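Two Hands on the Tray Line: A Rental Robot Looks for Work in the Middle of the Factory

Arko's two-armed machine is offered by the month, with setup included. We spent two days with it at the company's Virnirdale showroom.

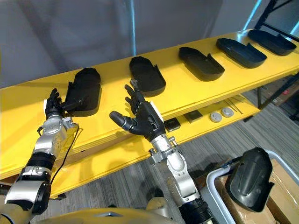

The left hand grips a black plastic tray while the right hand reaches toward the next one in the row.

Small plants have been hearing about humanlike robots for years, and most of them still move parts from one place to another by hand. Arko wants to change that with a service it calls Midine. The customer doesn't buy a robot. Arko brings one in, teaches it a job, and bills for it every month until the customer sends it back.

The job on show in Virnirdale is a plain one. Molded trays have to be picked up from a yellow shelf and put in a cardboard box. It was chosen after talks with Jacobs, a packaging shop that handles molded trays all day and has trouble keeping people on the late shift. Jacobs has signed up for a trial that starts in August.

What you get

The Midine package covers the robot, one visit to look over the site, and 3 days of setup on the floor. It also covers phone support during working hours. A second task can be added later for an extra charge. The shortest term is 5 months, which will put off some buyers who only want help through a busy season.

Arko quotes a price for each site and would not give us a standard rate. The company says the number depends on how many shifts the robot works and how far its technicians have to drive. We would like to see a printed price list, even a rough one, before telling a small shop to pick up the phone.

The hands

Most pick-and-place robots use a two-jaw gripper or a suction cup. Midine has black hands with jointed fingers and a thumb, one on each arm. That makes sense for these trays. They are long and rounded, with a raised rim and a low notch in one side, and they don't always sit the same way on the shelf. A finger can curl around the rim whether the tray lies flat or has been tipped up.

The hands are slower than a suction cup. If all of your parts are flat, smooth, and lined up the same way, a simpler machine will beat this one and will probably cost less to run. Arko's sales staff said as much when we asked. They are after the work that changes from week to week, where a special gripper would have to be made for each new part.

In our sessions the robot handled evenly spaced trays well. It had more trouble when we pushed two trays together so that the rims touched. Sometimes it pulled both forward and had to let go and try again. It never threw a part or knocked the box over.

Teaching it a job

Setup starts with a technician guiding the arms through the task again and again. For the tray job, Arko used 500 guided runs before letting the robot work by itself. The customer doesn't have to write any code, but someone on staff does have to learn the control screen.

That screen needs work. Start, pause, and stop are large and easy to find. The log of missed picks is buried under two menus, and the messages in it are short codes with no explanation. We kept the paper guide open next to us the whole time. An update is planned, and Arko says the codes will be replaced with full sentences.

Fitting it in

You may have to move some furniture. The robot likes its shelf at a steady height, with clear room for both arms, and it needs the box within easy reach. A shelf that wobbles will cause missed picks. So will a box with its flaps half closed, so plan on tape or a box without flaps.

Lighting mattered less than we expected. Black plastic can be hard for cameras to read, and we turned off half the overhead lights to see what would happen. The robot slowed down a little and kept going.

Noise is low enough to talk over. The floor space needed is close to what a person at a packing bench would take up, plus a marked zone that people stay out of while the arms are moving.

Who should call

A shop with steady, dull handling work and parts that change often is the right customer. One with a single high-volume part should look at ordinary automation first. Anyone in between should ask Arko for a trial using their own parts, and should bring the bent and scuffed ones along with the good ones.

Midine can be booked now for sites within a day's drive of Virnirdale. Showroom visits are by appointment.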